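March 16, 2021

Got the new build of Flonside onto my phone before breakfast. The change this time is in how it syncs. The old version checked the server every few minutes whether there was anything new or not, and people on small data plans were complaining. Now it waits until the phone is on wifi, unless you tell it otherwise in settings.

I-hsuan wanted numbers before the noon call, so I left the old build running on the test phone and used the new one as I normally would. By eleven the old one had made 567 requests. I didn't have a clean count for the new one because I had forgotten to turn on logging. I told her that. She said to start over and send it tomorrow.

On the call Levente brought up the reminders again. He wants one sent to anyone who hasn't opened the app in two weeks. Chun-hung is against it. He says he deletes any app that does that, and he thinks most of our users are the same. We agreed to try it with a small group and make it easy to switch off. I have to write the text. I have three versions so far and don't like any of them.
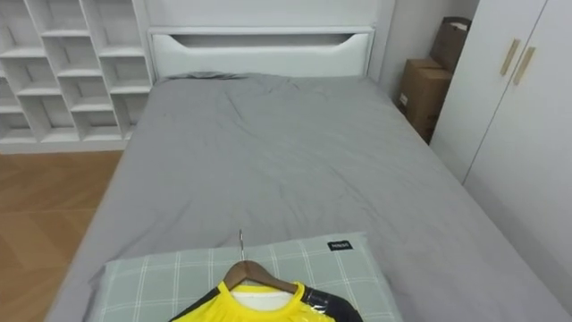
After lunch I worked on the login bug. If you change your password on the website, the app keeps the old session open and then fails without a message. I can make it happen every time on my phone but not on the test phone, which has an older system on it. Chak-lun thinks the fault is in the Mirmont library we use for storing passwords. He is going to ask them, but they took more than two weeks to answer last time. If they are that slow again I'll write a workaround and take it out in June when we drop the older phones anyway.

Battery was at half by four, with the new build running all day. Better than last month. Logging is on now, I checked it twice.

Shih-chieh wrote in the evening about moving the release. No decision yet. Need to charge both phones tonight and send I-hsuan the numbers first thing.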